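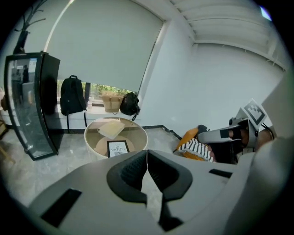 Fig. 7. Hand-held gripper, gray and white with black trim, marker on top.

7. Setting up the Komari for a memorial service

Read this section before the day of the ceremony. Reading it at the cenotaph, in the rain, with a colonel watching, is possible but has few admirers.

The Komari field player holds 157 tracks: bugle calls, regimental marches, hymns and one recording of a drum major clearing his throat, which we have kept because older units ask for it.

Before you leave

1. Charge the player overnight. A full charge lasts 11 hours, longer than any speech we have tested it against.
2. Fit both batteries in the wireless remote.
3. Load your order of service from the Hovland software (see section 5) and play it from start to finish.
4. Delete the tracks you do not need. "Reveille" and "Retreat" sit next to each other in the factory list and your thumb will be cold.

Note: Players shipped before 22nd June list "Last Post" under L and "The Last Post" under T. They are the same recording. Pick one and hide the other.

At the memorial

5. Stand the player on its tripod behind the color party and to one side. Point the horn at the crowd. Dignitaries in the front row will tell you it is too loud and veterans in the back row will tell you it is too quiet. Set the level for the back row.
6. Spread the tripod legs until they click. On gravel, hang the Larkik sandbag from the center hook.
7. Turn the mode dial to SERVICE. The screen dims and the button beeps go silent.
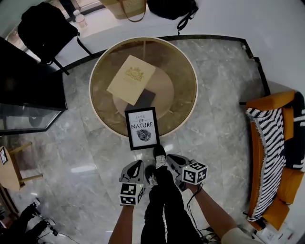
8. Press CUE on the remote. The green light comes on when the first track is ready.
9. At the parade commander's nod, press PLAY once. There is a short delay, and it will feel like most of December. Do not press again.

Caution: A second press skips to the next track. If the next track is a quick march, people will remember you.

Timing the silence

The silence timer is set to 2 minutes. To change it, hold SET, turn the dial and release. The timer starts when the last note of the call has faded, and the remote vibrates shortly before the next call begins. If a clergyman is still talking at that point, press HOLD and wait for him.

Packing up

10. Turn the dial to OFF before folding the tripod. The horn unscrews counterclockwise.
11. Dry the player with a soft cloth and leave the Lamarlow case open overnight. Wreath ribbons, gloves and other people's berets found in the case are not covered by the warranty.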